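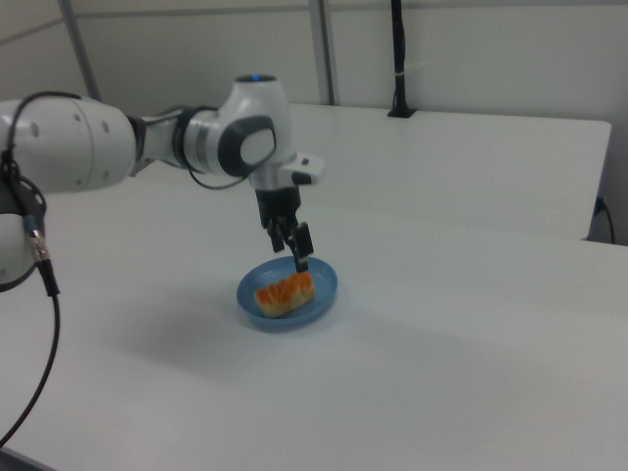
I have never believed in the small plate. You must have heard the theory by now: swap your dinner plates for something the size of a saucer, your brain sees a full plate, and you eat less without noticing. My sister-in-law swears by it, the magazine in the dentist's swears by it, and a shop called Lovden will sell you a set in light blue, blue being the colour that is meant to put you off your food. Well, put one piece of salmon sushi, or something got up to look like it, on a little blue plate with a raised rim and a white table all round it, and tell me your brain sees a full plate. Mine sees one piece of sushi and asks where the other seven are. The orange looks brighter against the blue, if anything.

I bring this up as I have spent most of the summer eating off small blue plates myself. Anitha Pisharody from my old office gave me four of them when she moved. She had done the whole programme, which is called Yook and comes with a booklet. The booklet says a meal on a small plate should take twenty minutes and that you should put your fork down between mouthfuls. It also says the average dinner plate in this country holds 800 calories more than we need. Holds it how? Of what? You could get 800 calories of butter on an egg cup. There is no source given, and I did look, right through to the page about the matching bowls.

So I tried it properly, no cheating, supper on the blue plate every night. Things I can report:

Soup is out. The plates are shallow and the rim is only there to stop a pea.

Anything with gravy is also out, for the same reason, and I have the tablecloth to prove it.

Toast fits if you cut it, and then you have two small pieces of toast and think you deserve a third.

Sushi is the one thing that did look right, which I suppose is why food photographers like it so much. I bought a tray from the place by the station and laid the pieces out one at a time on the slant, feeling a fool. It did slow me down. It slowed me down by making me get up and go back to the kitchen counter after every piece, and by the end I had finished the tray and walked further than I had all day. Perhaps that is how it works and they ought to put it in the booklet.

Did I eat less? I don't think so. For the first few nights I probably did, out of irritation. After that I simply had seconds, and then, being seconds, they didn't seem to count. Murali Arumugam, who I play badminton with, says I went in wanting it to fail and so it did. He may have a point. He also paid good money for a Stetari bottle that tells him when he is thirsty, so I take his views on this sort of thing with some caution.

The colour business annoys me more than the size. People say there are hardly any blue foods, so we must be built to distrust blue. But nobody is eating the plate. My grandmother's whole dinner service was blue and white and I never saw anyone at that table hold back, least of all my grandfather. I think pale blue is fashionable at the moment and somebody needed a reason.

What I will say for the plates is that they are a nice shape and they stack well, and four of them take up hardly any room in the cupboard. They are good for biscuits. I have put one under the leaky plant in the hall – the rim is just high enough for that – and another has become the place for keys.

The big plates are back out for supper. Anitha wants to know how I am getting on and I have told her October, when I am seeing her anyway, and I'd be grateful if none of you told her about the plant.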